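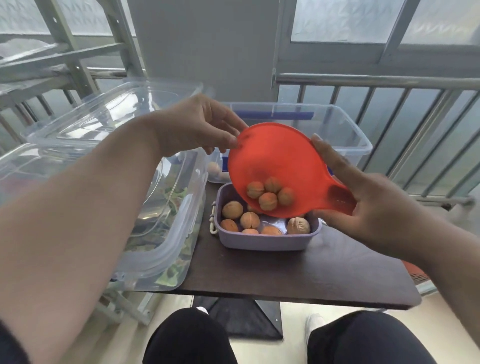

How much of a household task does a person need to show before a robot can learn from it?
More than most teams record. At Hadico the house rule is 50 clean runs of each task, start to finish, before anyone trains on it.

Walnuts, a scoop, a lunch box. Not glamorous. But pouring is where the rulebook gets thick, says Selina Egger, who wrote most of it over one long March in Hastemgate. Eleven pages. It used to be two.

Rule one — both hands stay in view for the whole pour. Rule two, tilt slow. Nuts in the shell roll when they feel like it, and a fast tip teaches the machine nothing but the mess. Rule three is the one people argue over: if something drops, keep going. Pick it up, put it in, finish. Don't restart.

"We threw out 356 clips last year because somebody stopped to start again," Egger says. "All that work, gone. The pickup was the good part."

Radomir Trajkovski, who runs the Randness site, doesn't buy all of it. His crews work in real homes, kitchens and balconies mostly, and he wants the clutter left alone. Other containers on the table? Fine. Knees under it? Fine. Tidy the place up and you get a robot that only works in tidy places. Egger wanted a cleared table at first. She lost that one.

What they do agree on is length. Clips over 40 seconds get split, and the split has to fall between actions, never in the middle of a pour. Labels get written the same day. By the person who did teh task, not a stranger three weeks later.

Still open: light. Frosted windows are easy, direct sun is not, and the Løken draft has one line on it. One. Trajkovski has sent in his own version, twice the lenght, and is waiting to hear back.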